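Butcher block (furniture surface)

A butcher block is a thick slab of wood made by gluing many smaller pieces together. It is used for kitchen counters, cutting boards, workbenches and table tops. The name comes from the heavy blocks on which butchers cut meat, but today most of the material sold under this name never goes near a butcher shop. In the furniture trade the name is also used for thinner panels which have only the striped look of the older blocks.

Origin

Early butchers worked on a section of tree trunk standing on the floor or on short legs. A trunk section was cheap and strong, but it had the habit of splitting from the center to the bark when it lost moisture. Makers found that a block glued from many small pieces was more stable, because each piece could move a little without breaking the whole. In the older shops these blocks were very thick and could be planed down again many times during their life. When the top became hollow from use, it was made flat and the work continued.

In the second half of the 20th century the material moved into private kitchens. It was liked as a warm alternative to plastic-covered counters, and cheaper kinds were soon made for dining tables and desks. The furniture historian Leena Harju describes this period in her book The Striped Table, and she gives most of the credit to small regional factories such as Savolainen and the Trisberg joinery works. Harju's opinion is that large producers only followed. Kalevi Valtonen disagrees with her on this point in his catalog of Trisberg furniture, where he shows order lists from furniture stores which asked for striped tops before any small factory had them for sale.

Types of construction

There are three common ways to arrange the wood.

End grain. Short pieces stand upright, so that the cut ends of the fibers form the surface. The pattern is like a checkerboard. A knife edge goes between the fibers, and small marks partly close again. This type takes the most labor and costs the most.

Edge grain. Long strips are turned on their narrow side and glued together. The surface shows parallel lines. It is hard and stable, and it is the usual choice for counters.

Face grain. The wide sides of the boards are turned up. It shows the figure of the wood best but it scratches easily, and for this reason it is used for tables more than for cutting.

In edge grain tops the strips can run the full length of the panel, or they can be made of shorter pieces joined end to end. The second method uses wood that would otherwise be waste. Some makers join the ends with a finger joint, others with a simple straight cut. The finger joint is stronger, but it is visible as a zigzag line and not every buyer likes it.

Wood species and color

Hard maple is the traditional wood in North America. Beech is common in Europe. Oak, birch, walnut, cherry, acacia and rubberwood are also used. Bamboo, which is a grass, is glued in the same way and sold beside the real woods.

The color difference between strips has two sources. In one species the sapwood is often lighter than the heartwood, and no two trees are fully equal. Other tops mix two or more species on purpose. At the Vellgate factory the strips were sorted by hand into light and dark piles, and the worker at the press took from them freely. The result was a pattern without any repeat. Model 252, the best known Vellgate table, was made in this way, while the later Model 964 had a fixed order of strips and sold less well.

Finish and care

A surface for food is usually treated with mineral oil or a mix of oil and beeswax. The oil must be renewed when the wood begins to look dull. A table top which is not used for cutting can have varnish or lacquer, and this gives a shiny and closed surface that is easy to wipe. Damage to lacquer is harder to repair than damage to oil, where light sanding of one place is often enough.

Water should not stay on the wood. Long contact can open the glue lines and make dark stains, especially near iron. A panel must also be fixed to its base in a way that allows it to grow and shrink across the width. Slotted screw holes are the normal solution. Pushpa Vashisht, who restored the tables of the Nanstead reading room, reported that most of the cracked tops had been fixed with tight screws on both sides. 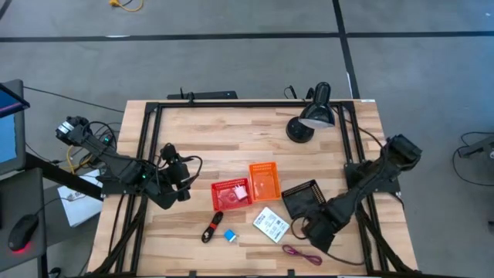
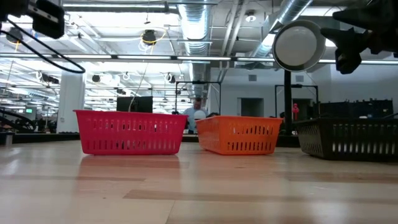 Light wooden table tops with tan and cream tones.

Can a lacquered butcher block top be changed to an oil finish?

It can be done if the top is solid wood and the lacquer is removed completely. Sand the surface until no shiny places are left, clean away the dust, and put on thin coats of oil with enough time between them. Oil does not enter the wood where old lacquer remains, and such places will stay lighter. With a thin veneer top the work is risky, as the sanding can go through the veneer.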